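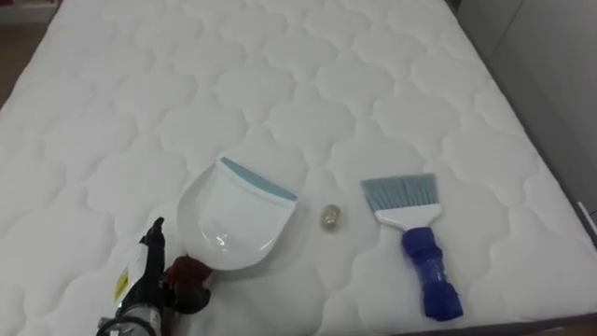 Projekt Prunurico - Zwischenbericht an die Förderstelle
Arbeitspaket 3: Vorführen von Haushaltsaufgaben per Fernsteuerung
Stand: 27. Januar 2019

1. Worum es in diesem Zeitraum ging

Laut Antrag sollten wir bis Jahresende 1.000 verwertbare Vorführungen der Aufgabe "Kleinteil mit Handfeger auf die Kehrschaufel bringen" vorlegen, ausgeführt auf weichem Untergrund, also auf einer Matratze. Aufgenommen haben wir deutlich mehr. Verwertbar im Sinne des Antrags sind nach unserer Durchsicht 222. Die Zahl im Quartalsbrief von Jarnovus (knapp 2.000) bezieht sich auf sämtliche gestarteten Aufnahmen einschließlich der Abbrüche und sollte nicht weiter zitiert werden.

2. Was die Durchsicht ergeben hat

Wir haben jede Aufnahme nach denselben Kriterien bewertet: Schaufel gegriffen, Kante liegt auf, Kleinteil aufgenommen, keine Korrektur durch Eingriff von Hand. Die meisten Aufnahmen scheitern am zweiten Punkt. Auf einer Tischplatte liegt eine Gummilippe von selbst einigermaßen plan. Auf einer gesteppten Oberfläche drückt der Arm sie entweder in eine Naht oder sie steht über einem Polster in der Luft, und das Kleinteil rutscht darunter durch. Wer fernsteuert, sieht das im Kamerabild spät oder gar nicht. Eine Kraftrückmeldung hat das Steuergerät von Duan nicht, obwohl sie im Angebot stand.

Der Griff am hinteren Ende der Schaufel hält inzwischen zuverlässig. Damit ist allerdings nur der einfachere Teil gelöst. Der kurze Griffbereich lässt den Fingern wenig Spielraum, und sobald die Schaufel einmal leicht verdreht sitzt, wird sie in derselben Vorführung kaum noch gerade. Wir haben solche Fälle anfangs mitgezählt und im Dezember wieder herausgenommen.

Ein zweites Problem betrifft die Vorführenden. Insgesamt haben 11 Personen gesteuert, und ihre Bewegungen unterscheiden sich stärker, als es für das Lernverfahren gut ist. Einige schieben die Schaufel zum Kleinteil, andere warten mit der Schaufel und arbeiten nur mit dem Feger. Beides ist zulässig. Gemischt trainiert kam bei unseren Versuchen ein Verhalten heraus, das keines von beidem richtig tut. Ob mehr Daten das beheben, wie Jarnovus annimmt, können wir nicht bestätigen. Belege dafür haben wir bisher nicht gesehen.

3. Führen von Hand zum Vergleich

Parallel haben wir den Arm an einigen Tagen direkt mit der Hand geführt. Die Bewegungen sind glatter, die Kante liegt öfter sauber auf. Dafür verdeckt die führende Person regelmäßig die Kamera, und die Aufnahmen sind für das bildbasierte Training nur eingeschränkt brauchbar. Grimard wertet die Gelenkdaten trotzdem aus. Wir erwarten davon wenig, haben aber zugesagt, das Ergebnis abzuwarten.

4. Abweichungen vom Plan

Meilenstein M3 ist nicht erreicht. Die Vorführung vor dem Beirat haben wir abgesagt - ein ausgesuchter guter Durchlauf hätte den Stand falsch wiedergegeben. Der Sachmittelansatz wurde nicht überschritten. Die Personalstunden für die Durchsicht waren im Antrag viel zu niedrig angesetzt, das geht auf unsere Schätzung zurück.

5. Nächste Schritte

- Eine einheitliche Anweisung für alle Vorführenden, zunächst nur die Variante mit ruhender Schaufel.
- Nachforderung der Kraftrückmeldung bei Duan, schriftlich und mit Frist.
- Vergleichsserie auf hartem Untergrund mit gleichem Werkzeug, damit wir den Einfluss der Matratze beziffern können.
- Neubewertung der Zielzahl gemeinsam mit der Förderstelle.

Einen neuen Termin für M3 möchten wir erst nennen, wenn die Vergleichsserie vorliegt. Der von Jarnovus vorgeschlagene Juli ist aus unserer Sicht nicht begründet. Die Bewertungstabelle geht der Förderstelle als Anlage gesondert zu, die Rohdaten liegen auf dem Projektlaufwerk im Ordner AP3.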